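11/23/24

Small thread about folding clothes, because this week I have finally made peace with my hoodies. Sorry in advance for the length.

**1/** When I moved to Ploltbridge I had one suitcase, and everything inside was rolled. It was very practical. Then I got a real dresser with real drawers, and I discovered I don't know how to fold anything thicker than a T-shirt.

**2/** My mother folded for the whole family and she was fast like a card dealer. I never looked properly at her hands. Now I am a grown person and I look at folding videos in the evening with a cup of tea, on pause, with a sock in my lap.

**3/** The dresser is a Kaufmann, second-hand, dark brown, four drawers. The third one sticks if you pull only on the left handle. I mention it because the third one is the hoodie drawer, so when it is too full I suffer twice.

**4/** First thing I learned: the table matters more than the method. On the bed everything sinks and the sleeves go where they like. On a bare table the fabric slides away from you. With a cloth on the table it stays quiet.

**5/** A purple cloth is good for me with light clothes, and also with black ones, as long as the lamp is on. Black on my dark brown table was terrible. I could not find the hood, I could not find the cuffs, and once I folded a hoodie with another one inside.

**6/** Second thing: do not start to fold from a heap. A black top with a big print, when it is bunched together, looks like a small hill with writing on it. You pinch some fabric and you hope it is a shoulder. Usually it is the belly.
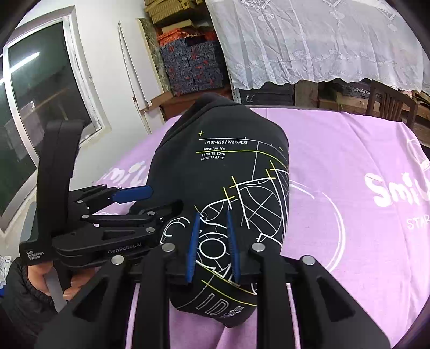

**7/** So now I search for the shoulder seams before anything else. I take one seam in each hand, lift, and let the weight pull the rest down. Two slow shakes. If I shake hard, the cords of the hood hit me in the glasses.

**8/** Then I lay it face down, hood toward the top. I flatten from the middle to the sides with the whole palm. With the fingertips you only move the wrinkles to a new address.

**9/** Sleeves: I fold one side in by a third, and the sleeve goes straight down along the body. Same with the other side. I used to cross the sleeves over the back like a person who is cold, and it made a thick lump in the centre.

**10/** The hood goes down flat onto the back. Then the bottom comes up to the middle, and once more. You get a brick that can stand in the drawer by itself. I was so proud of the first one that I left it on the table during supper.

**11/** About prints. I like clothes with a lot of lines and small text on them, grids, coordinates, this kind of thing. I have read that such prints can crack if you always fold on the same place, so I try to put the fold beside the big letters and leave the letters flat. I cannot promise you it helps. It costs nothing.

**12/** A top with coordinates on it is also a danger for folding, by the way. I stop and read them. Last time I looked up the place on the map and came back to cold tea and the same heap of laundry.

**13/** I bought a plastic folding board from Gadora, 15 dollars. For T-shirts it is excellent. For anything with a hood it is too narrow, and the panel jumps back. It lives now behind the dresser, and my neighbour is welcome to have it.

**14/** What I use more is the set of fabric dividers from Clillirum. They are grey and a bit ugly, and they keep the bricks standing when I take one out from the middle. Before this, one hoodie out meant all the others lie down.

**15/** Current count, for those who like numbers: 12 hoodies and sweatshirts, and the drawer closes. In April it did not close, and I kept the extra ones on a chair. The chair is free again and I sit on it to put on my boots.

**16/** I still don't have a solution for the fitted sheet. If somebody has a method which works for one person with short arms, please write it below, slowly, with the colour of each corner if necessary.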